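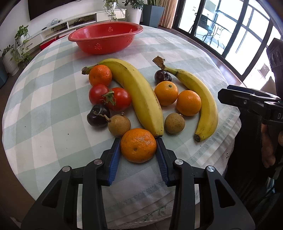
Figure 1. Fruit and tomatoes on a checked cloth, with a hand-held gripper at the largest mandarin.

Handout 5: Reading a product offer for a hand-held gripper kit
Course: Applied Automation, Hidcombe Technical Institute
Revised July 22, 2020

1. Purpose

The kit under review is the Plular hand-held gripper set, offered to teaching labs and small integrators. The operator carries the gripper to the object and closes it by hand. A camera on the tool records the approach, the grasp and the release. The recordings are later used to train a controller for an arm that carries the same jaws. The handout covers the mechanical side of the offer and the acceptance test. Licensing of the Wisari recording software is covered in Handout 6.

2. What is offered

Basic set: 2 grippers, 2 camera mounts, 3 pairs of spare pads, one calibration board.
Loan period for evaluation: 5 weeks, starting in August.
Pad life stated in the offer: 300 hours of use.
Not included: cameras, storage, table fixtures.

The offer does not say how pad life was measured. Hours of use is a weak unit for a wear part. Ask for closing cycles at a stated force, and for the surface the pads were closed on.

3. Jaw and pad geometry

The black linkages in Figure 1 are arranged almost symmetrically, with two visible pivot pins on each side. The pads are blue and ribbed. In the position shown, one pad is at the left edge of the mandarin and the other at the right edge.

For a nearly round object, the contact line between the pads should pass close to the center. If it passes in front of the center, closing the jaws tends to push the object away from the operator. If it passes behind, the object is drawn toward the palm of the tool. Small errors are absorbed by pad compliance. Larger ones are not, and the object rolls before it is held.

Play in the pivots adds to the error. Check it before each session by holding one jaw still and moving the other by its tip. Record the travel at the tip, not at the pin.

4. Choice of test objects

Mixed produce gives a useful spread of shape and surface at low cost. Points to note for the classes in Figure 1:

Mandarins: nearly round, dimpled peel. Suitable as the first object.
Bananas: long and curved. Grasp across the body near the middle; a grasp near either end produces a turning moment.
Tomatoes: smooth skin, easily bruised. Use to find the upper limit on closing force.
Cherries and longans: small. Use to test fine closing and pad alignment.

Neighboring objects limit the approach. A jaw needs room for its own thickness plus the opening margin. Measure this gap before the trial and enter it on the sheet.

5. Acceptance procedure

5.1 Calibrate the camera with the board supplied.
5.2 Open the jaws fully and record the distance between pads.
5.3 Approach, close, lift, hold, and place in the colander.
5.4 Score each trial as held, slipped or damaged. A trial in which a neighboring object is moved is scored separately.
5.5 Repeat with the second gripper. Do not exchange pads between tools.

6. Comparison with the Hrynyshyn kit

The Hrynyshyn kit uses parallel jaws on a slide. Its pads stay parallel over the full stroke, and its tool body is wider. The Plular linkage is slimmer near the tip. Compare the two on clearance and on repeatability of closing; list price alone does not include pads.

7. To hand in

One completed trial sheet per gripper, the pivot play readings, and a half-page recommendation to buy, extend the loan or return the kit. State which figures come from the offer and which were measured in the lab.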